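About Citasora

Citasora makes small infrared gas sensors, and we have a very good time doing it. We're based in Purkbridge, in two joined brick units behind the rail yard, and most of what we build fits in the palm of your hand.

It started with a greenhouse. Mortimer Haverford was growing tomatoes under glass and wanted to know what the air was doing at leaf height, row by row, all night long. The instruments that could tell him were the size of a bar fridge and hated humidity. Kwan-ho Mok had spent years aligning mirrors in a university optics lab and thought the same measurement could be done with a folded light path no longer than a pencil. The first one was built on a kitchen bench and leaked badly. The second one worked for 53 days before condensation got into it, and by then they were both hooked!

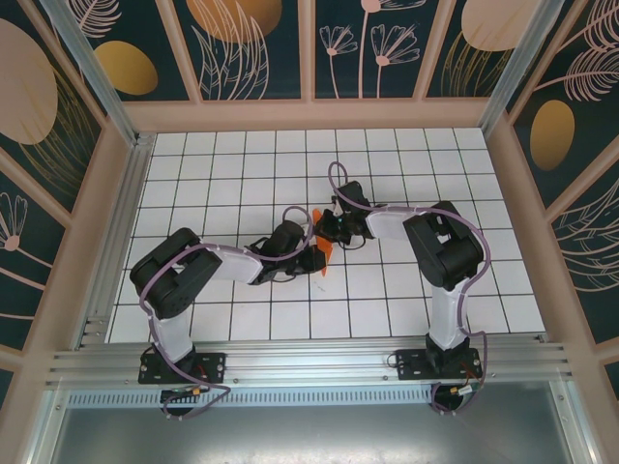
These days the greenhouse sensor has a name, Trornanine, and it has grown up a fair bit. It reads carbon dioxide, water vapour and ethylene from one light source, and it runs on a battery for an entire growing season. We still test every new version among Mortimer's tomatoes (and yes, we eat the results).

What we do

Molecules absorb infrared light in their own particular pattern. Shine the right colours through a sample of air, look at what's missing on the other side, and you can work out what's in it. The idea is old and lovely, and the fun for us is in the fiddly parts: keeping the mirrors lined up when the housing warms in the sun, keeping dust off the windows, and getting a clean signal out of a detector smaller than a grain of rice. We design the optics, write the firmware and calibrate each unit ourselves.
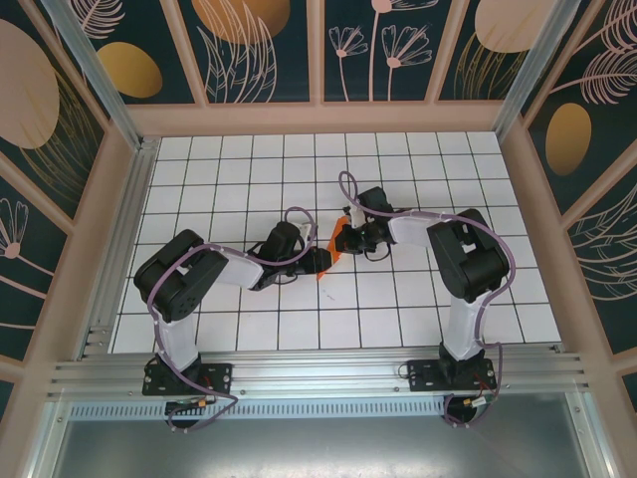

Two arms at work over the tiled surface.

Our customers are growers, cheesemakers, mushroom farms, a couple of museums and one very patient brewery. Some buy a single sensor. Our largest installation has 664 of them, strung through a cool store for apples and pears, and we learned more about cable glands on that job than we ever wanted to know.

From the workshop 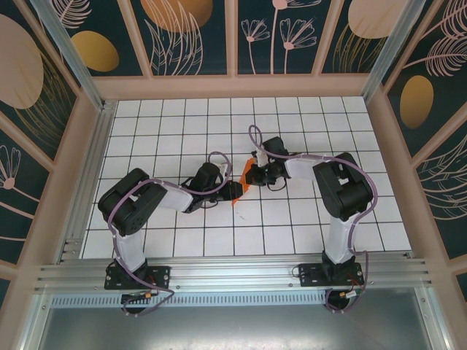 Words by Kwan-ho Mok, co-founder

I'm often asked what a normal day looks like. The calibration chamber gets switched on first, at seven, and it needs a good hour to settle, so that's when we drink coffee and argue about coatings. Every sensor then spends 72 hours in the chamber being taken up and down in temperature. I love this stage. You get a graph at the end that's as individual as a fingerprint, and I still look at every one before the unit is packed.

Our other bench belongs to Alcantara, a newer project to measure methane outdoors over a 300 metre path. Fog is the enemy there. We're making progress, slowly, and the neighbours have become used to us standing in the paddock with a reflector on a pole.

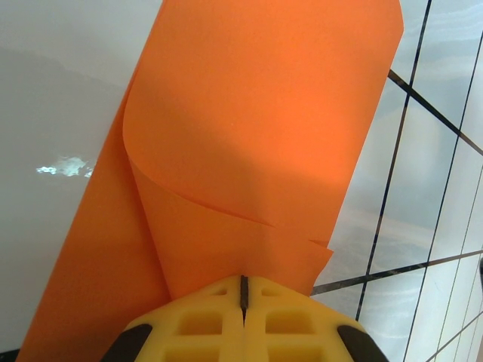
Come and visit

We open the workshop to the public one Saturday each November, and school groups are welcome at other times if you get in touch first. You can breathe into a sensor, watch the numbers jump, and take home a diffraction grating to play with. Please wear closed shoes. Parking is on the street, and the front door sticks, so give it a decent push.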